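Notícias da oficina: a mesa dos botões está montada!

Quem passou pela sala do fundo em junho já deve ter reparado: a mesa branca voltou ao centro e, desta vez, veio cheia. Andávamos há meses a prometer um cantinho dedicado a comandos e botoneiras (aqueles caixotes cinzentos que toda a gente quer carregar mal os vê) e finalmente ele existe. Estamos mesmo contentes com o resultado.

O Lợi Vi tratou da arrumação e fez questão de deixar tudo à mão. Do lado esquerdo ficaram quatro caixas de botões em duas filas. As duas da frente são as maiores, com o cogumelo vermelho de paragem de emergência em cima e, por baixo, a coluna de botões luminosos em verde, vermelho, amarelo e azul. Atrás estão as mais pequenas, que dão jeito para os primeiros exercícios: um botão vermelho, dois verdes e um preto, e já dá para aprender muita coisa. Do lado direito pusemos a placa forrada a feltro cinzento, ótima para pousar peças pequenas sem que fujam a rolar pela mesa fora, e o prato azul-claro que já conhecem das sessões anteriores.
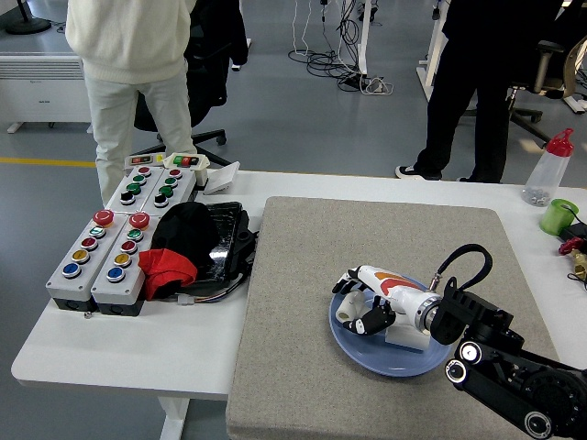 O que vamos fazer com ela

A primeira atividade chama-se Breten, nome que ficou de uma brincadeira antiga e que já ninguém quis mudar. Cada grupo desenha no papel um circuito simples, escolhe uma das caixas e tenta perceber que botão deve comandar o quê. Depois trocam-se os desenhos e o grupo seguinte tem de os seguir à letra. Parece fácil, mas na última edição houve discussões acesas (e muito divertidas!) sobre o que um botão amarelo deve significar.

Para quem prefere soldar e cravar terminais, mantém-se a bancada Kilitz, junto à janela. Chegou um saco com 500 terminais novos e as gavetas estão outra vez etiquetadas, por isso aproveitem enquanto a ordem dura.

Horários e inscrições

A sala abre às 9 horas e cada sessão recebe no máximo 8 pessoas. As inscrições fazem-se na folha afixada à entrada ou por resposta a este boletim. Tragam caderno e lápis; as ferramentas são da casa.

Pedimos só que, no fim, os cabos fiquem enrolados e as caixas voltem ao lado esquerdo da mesa, com as grandes à frente.

Ainda procuramos

Um manual Zamberg em papel, mesmo riscado, e etiquetas adesivas para as caixas pequenas. Se tiverem alguma coisa destas esquecida numa gaveta, digam-nos!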